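**Updated March 10, 2018** - read this first pls, the inbox is a mess right now

# Rerville Dumpling & Noodle Crawl - FAQ

**What is it?**
Self-guided food crawl. You get a pass, you walk (or ride) between stops, you eat a small plate at each one. Restaurants, two bakeries, one tea shop. Went well in January when we did the soup version, so now dumplings.

**How much is a pass?**
$40. Covers one tasting at every stop. Tax included, tip not. Please tip.

**How many stops?**
8. You don't have to hit all of them. Most people tap out before the end and thats fine.

**Where do I pick up my pass?**
Gusent Bakery on Fillarden Street, front counter, from opening. Bring your confirmation email, on your phone is OK. Line gets long before lunch - go early or go after.

**Can I buy one at the door?**
If any are left. We hold back 50 for walk-ups. Cash or card.

**What order should I go in?**
Any order. Map on the back of the pass starts at the Fillarden end because it's downhill from there. Noodle places on Rutherford Avenue open later than the rest, so maybe don't start with those.

**How big are the tastings?**
Small. Two or three dumplings, a half bowl of noodles, one bun. It adds up quick. 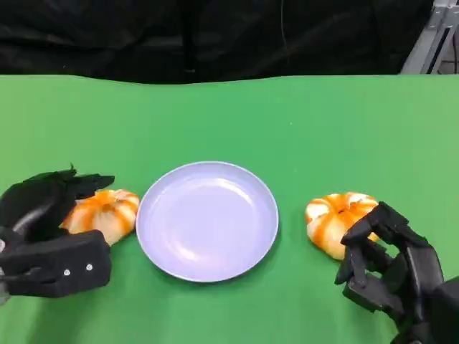
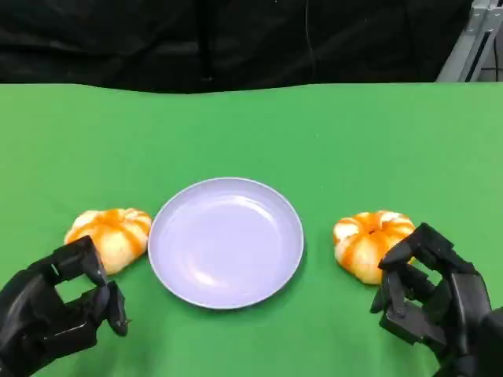
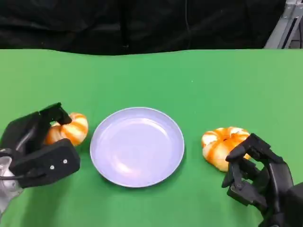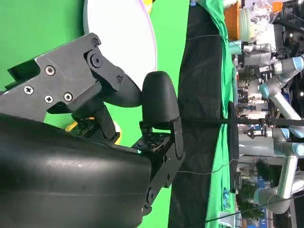
**Can I share a pass?**
One pass, one person. Stops punch it when they serve you. You can obviously give your friend a bite, we're not going to chase you.

**Kids?**
Under 5 eat off a parent's pass. Older kids need there own. Strollers OK everywhere except the upstairs tea shop - stairs only, narrow ones.

**Vegetarian / vegan?**
Vegetarian, yes, every stop has something. Vegan is harder, five stops. They have a green leaf next to them on the map. Ask for the vegan plate when you hand over your pass, not after.

**Gluten free?**
Tough one. It's dumplings. Two stops do rice wrappers but the kitchens are shared and there's flour in the air. If you have celiac we'd skip this crawl and wait for the next one.

**Shellfish and nut allergies?**
Shrimp in a lot of fillings. Peanut in the cold noodles and one of the sweet buns. Every stop has an ingredient card at the register, ask to see it. Again, shared kitchens.

**How do I get around?**
Whole route is walkable, nearly 40 minutes end to end without stopping. There's also the Rutherford bus, which runs along the avenue, regular fare, not included in the pass.

**Parking?**
City lot behind the library. Free on weekends. Do NOT park in the pharmacy lot, they tow.

**What if it rains?**
Still on. All stops are indoors, though some don't have many seats so you may be eating under an awning.

**Stop ran out of food, now what?**
Ask them to sign your pass by their name, then take it back to the pickup counter. You'll get a bun or a drink instead. Same day only.

**Refunds?**
Up to a week before, full refund. After that no, but you can transfer it - email us the new name and we'll switch it.

**Can my restaurant join?**
This one's full. Fill out the vendor form for the fall crawl, it's on the contact page. Needs to be in Rerville and you need to be able to plate fast.

**Didn't answer my question**
Email works best. Phone is only on during the crawl itself - leave a message and we'll get to it when we can.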